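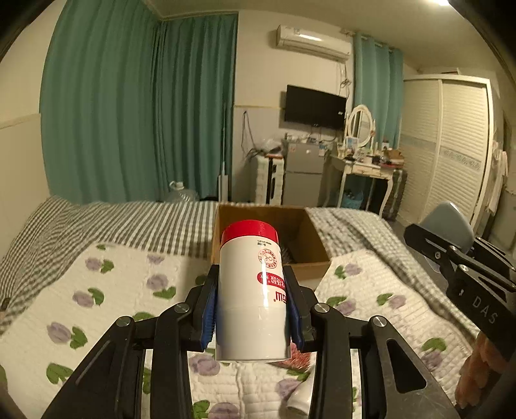
Handheld demonstration gathering is a way of collecting examples for a robot learning system in which a person carries the robot's gripper by hand and does the work with it directly. The gripper has a grip or trigger for the person's fingers and usually a small wide-angle camera looking out over the jaws. Each time the person picks something up, moves it and lets it go, the camera keeps a record, and a learning program later studies a great many such records in order to work out how an arm of its own might do the same thing. The method is also called robot-free collection or, among people who do a lot of it, simply "carrying."

Background

For a long time the usual way to teach a robot arm by example was to steer it from a distance, with a joystick, a headset or a second arm that the first one copied. This gives very clean records, and it is still widely used, but it asks for a whole robot wherever the teaching is to happen. Robots are heavy and dear and do not care for stairs. The handheld gripper grew out of the wish to leave the arm behind and take along only the end of it, which fits in a shoulder bag and can go wherever its carrier lives or works.

The great attraction is variety. A learning system that has only ever met one tidy bench tends to be thrown by a patterned cloth or a shiny bottle, and ordinary homes are full of both. Bedrooms, kitchens and shop counters supply clutter, awkward light and soft surfaces that would be tiresome to build on purpose in a laboratory.

Equipment

Most handheld grippers have two jaws joined by links and pins, so that the pads stay facing each other as they close. The pads are commonly a soft, ribbed material, often brightly colored, which holds smooth things such as plastic bottles without much force. Some jobs call for one gripper and some for a pair, one in each hand. Pairs are favored for packing and unpacking, where one hand may steady a box or bag while the other reaches in.

The camera lens is generally very wide, and the pictures it makes are curved toward the sides and dark in the corners. This takes a little getting used to for anyone looking through the records, but it lets a single small camera take in the jaws, the object and a good deal of the room together. The room matters more than one might suppose: many systems work out how the gripper traveled by following fixed things in the background, such as furniture edges, door frames and curtain folds, and a bare wall gives them very little to go on.

A session

Practice differs from one group to the next. In the scheme known as Rosard, which is fairly typical, a carrier is given a short written task, lays out the objects, and repeats the task 40 times before changing anything. The objects are then moved, turned over or swapped, and the repeats begin again. The starting pose of the hands is meant to differ a little each time, and carriers are asked to move at an easy pace, somewhat slower than they would with bare fingers.

Fumbles are treated in various ways. The older Guretti guidelines threw out any record in which an object was dropped. Rincombe, which came later and borrowed a good deal from Guretti, keeps a drop if the carrier goes on to pick the object up again, on the view that a robot will drop things too and had better see what to do next.

Collections

Household collections range from a few afternoons' work to very large shared efforts. The Rautiainen collection, often used for teaching, covers 361 household objects with at least 100 records for each, and marks every record by task, by room and by whether one gripper or 2 were carried.

Limits

A person's arm bends in ways that many robot arms cannot, so some records show motions that have to be set aside. Touch is another gap. The carrier feels a bottle begin to slip and tightens up at once, while the camera sees next to nothing of it, and grippers with pressure sensing in the pads are being tried for that reason. Privacy is a standing concern in homes, where a wide lens takes in shelves, beds and belongings along with the task.

See also

Learning from demonstration
Teleoperation
Two-handed manipulation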